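October, late evening
Posted by the Haberkorn phone desk

Phone changeover, second night. I said I'd keep this diary going until the new system was settled, which was optimistic of me, and I now see it could become a long-running series.

For anyone who skipped the earlier entries: Haberkorn sells and services water softeners out of a low brick building in Flamville. We have 11 people who answer phones, on a good day, and until this week we answered them on a phone system older than our youngest customer's plumbing. Now we have Fanoro, which lives in the cloud, and it's supposed to talk to Kornen, our ticket software, which lives wherever it likes. 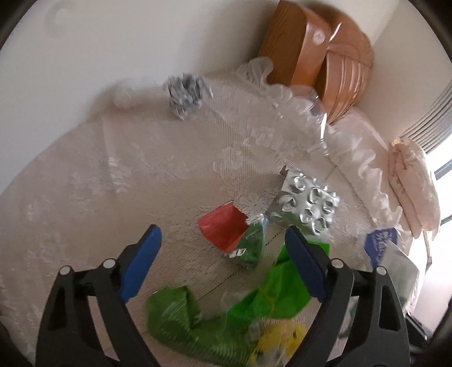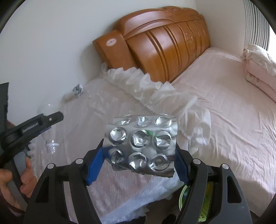
What happens to calls that come in while a phone number is moving to a new provider?

They keep ringing at the old provider until the number is released. After that there can be a stretch when some callers land on the old system and some on the new, depending on which phone company they're calling from, so both systems have to stay plugged in and answered until it stops.

I put that down because I was asked it by four different people today, and I'd like to be able to point at something next time. I also put it down because I didn't know it myself last month. I thought a number moved the way a couch moves. You pick it up at one house and put it down at the other.

So. We had both systems on. Every desk had the old beige phone on the left and a headset on the right, and for most of the morning people answered whichever one was ringing, which was usually the one they weren't facing. One caller got put on hold on the old phone while my coworker went looking for her on the new one. She was very nice about it. She said she could hear us discussing her.

The new greeting went live at eight. I wrote the script and I was proud of it. Press one for service, two for salt delivery, three for billing, four to hear the choices again. What I forgot is that our customers have been pressing two for billing since before I worked here. They don't listen to the greeting. Why would they? They know us. So billing questions went to salt delivery all morning, and salt delivery is two people who can tell you the weight of any bag we carry and have never once looked at an invoice.

By ten I had switched two and three around. That took less than a minute, and I'll admit it was a thrill. On the old system you had to call a man, and the man had to drive over, and he charged for the drive. Then I realized the recorded greeting still said the old order, so for a little while the menu was lying to the people who did listen in order to please the ones who didn't. I re-recorded it in the supply closet. If you call us this week and hear a faint thump after "salt delivery," that's a case of printer paper.

Now, Kornen. The sales pitch (I still have the slides) was that a call comes in, Fanoro sees the number, Kornen pulls up the customer's record, and the person answering says a warm hello and already knows what model is in the basement. The slides had a little arrow going from the phone to the screen. I have thought about that arrow a lot today.

The record does pop up. I want to be fair. It popped up for most calls, and when it was the right record it was lovely, and I heard somebody down the row say "oh!" out loud. But Kornen matches on the phone number exactly as typed, and our people have been typing phone numbers into that thing for years with complete artistic freedom. Some have dashes. Some have dots. Some have the area code in parentheses and some have no area code at all, on the theory that everybody lives in Flamville. There's at least one that says "call the daughter."

I ran the cleanup list after lunch. 1,475 customer records have a number the new system can't read. I looked at that for a while and then went and got a second lunch.

The Fanoro support person, over chat, told me there's a tool for fixing the formats all at once. There is. It adds the area code if it's missing, takes out the dots and so on, and it offers you a test run first on 100 records so you can look before you leap. I did the test run. It came out well except for the ones where somebody had put two numbers in one box, husband and wife, with a slash. The tool joined those into one enormous phone number. I suppose it would ring somewhere. I've pulled the slash ones out to do by hand, and I've told the desk that from now on there's a second box for the second number, and that the second box has been there the whole time.

The skills thing is another matter. In Fanoro every person gets a list of what they're good at, and calls go to whoever scores highest and is free. It sounds sensible until you have to fill it in. I had to give each person a number from one to five for "technical," "billing" and "upset callers." I did it last week at my kitchen table and felt like I was grading my own family. Then it turned out – well, I should have seen it coming – that the system takes the numbers very seriously. I'd given one woman a five on upset callers because she's wonderful with them. She had nothing but upset callers from opening until noon. She took off her headset and asked me, in the calm voice she uses on them, whether there was some way she could be worse at her job.

She's a three now. So are most people. I've noticed that if everyone's a three the calls just go around the room in a circle, which is how the old phones did it, and I'm trying not to work out what we're paying per month for that.

Hold music: I've had complaints. The old system played a piano tune with a crackle in it, and I'd have bet money that every caller hated it. Apparently some had grown fond of it. Fanoro came with a set of tracks and I picked one called something like "Bright Morning," and it's very bright. A regular customer asked if we'd been bought. I'm going to see if I can get the piano off the old box before it goes, crackle and all, though I suspect there's a question of who owns it and I don't intend to ask.

The wallboard went up this afternoon too, the screen by the door that shows calls waiting, calls answered and the longest wait. I was worried people would find it stressful. They've found it competitive. There was cheering at one point when the waiting number dropped to zero, and the caller then on the line wanted to know what we were so happy about. I moved it a little farther from the microphones.

Anyway, the total for the day, old and new phones together, was almost 600 calls. A normal day this time of year is a good deal lower. Some of that is people calling back after getting the wrong department, and some of it is us calling ourselves to test things. I did a fair bit of that. I pressed four so many times I know the pause after it by heart. I got cut off by my own system once and was as annoyed as any customer, and I noticed I didn't leave a message either.

Voicemail is something I need to look at tomorrow. In theory a message becomes a ticket in Kornen with the recording attached and a typed-out version of what was said. The typed-out versions are a treat. "Water softener" mostly comes through fine, but "brine tank" has been "Brian, thanks" every single time, and so there's now a row of open tickets that read like thank-you notes. Somebody closed a couple of them as resolved. I've reopened them. If you left us a message about your brine tank today, we do know, and you're on the list.

Things for the morning, mostly for me:

Ask the old provider when they really plan to let go of the second number, the fax one. Yes, we have a fax. The county sends us permits on it.

Do the slash records, or at least start on them.

Change the after-hours times. The system thinks we open at seven and the early callers have been told they're first in line for an office with its lights off.

Find out why the headset at the end desk picks up the radio station across the road. I've been told this isn't possible. I've listened to the farm report on it.

Ask Fanoro about call recording, and whether the notice about recording has to play before the greeting or can come after. I've had two different answers from the same chat window.

I'm told the last of the numbers should finish moving by the weekend, and then we can unplug the beige phones. There's already a small argument over who gets to do it. One person wants to keep hers on the desk, unplugged, for something to put down firmly after a bad call. A headset doesn't give you that. You click a little red circle, and it's just not the same, so I've said she can have it.

I left at twenty past six and the wallboard said one call waiting. I went back in and took it. It was salt delivery.

Shared 6 times | 9 comments
Contact the phone desk | Copyright Haberkorn, Flamville | Back to top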